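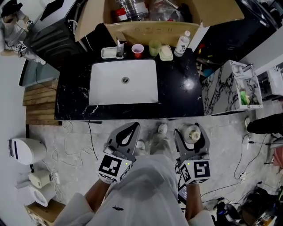 Dorothy Haworth asks that the counter arrangement be settled before any further entries are made under the washstand heading, and that the bar of soap remain in its dish between uses. Both points are accepted and are recorded below.

8 Jun 2021
Washstand mock-up, Metness room

The counter is the glossy black marble pattern with white veining, fitted with the white undermount basin. The small articles are kept along the back edge so that the area on either side of the basin remains clear for wiping. Order from the left: white tray, glass with toothbrush, red-and-white paper cup, green plastic cup, soap dish, white bottle. The bottle is on its side at present. It is to be stood upright, label forward, at the close of work.

Cleaning. The Plestov cloth was used on the counter this morning, followed by a dry pass. Streaks show readily on black and should be checked from a low angle. The basin was rinsed with 700 ml of plain water and the rim dried by hand. No abrasive is to be used on the drain.

Storage. The open cardboard box behind the counter holds water bottles and a crumpled plastic bag. Syahrul Osman proposes moving the box to the Gunawan shelf, which has 400 mm of clear depth. Agreed, provided that the flaps are folded in first. The items in the gap beside the marble-patterned cabinet require sorting. Anything without an owner's name by October will go to general stores.

Floor. The white cables along the wall are tangled and should be separated and tied before the floor is next swept. The slatted platform may stay by the counter.

Outstanding: second soap dish, request 346, to be ordered through Brirnilen. Paper cups to be replaced as they soften. D.H. to confirm whether the tray is to hold the toothbrush glass or be left free.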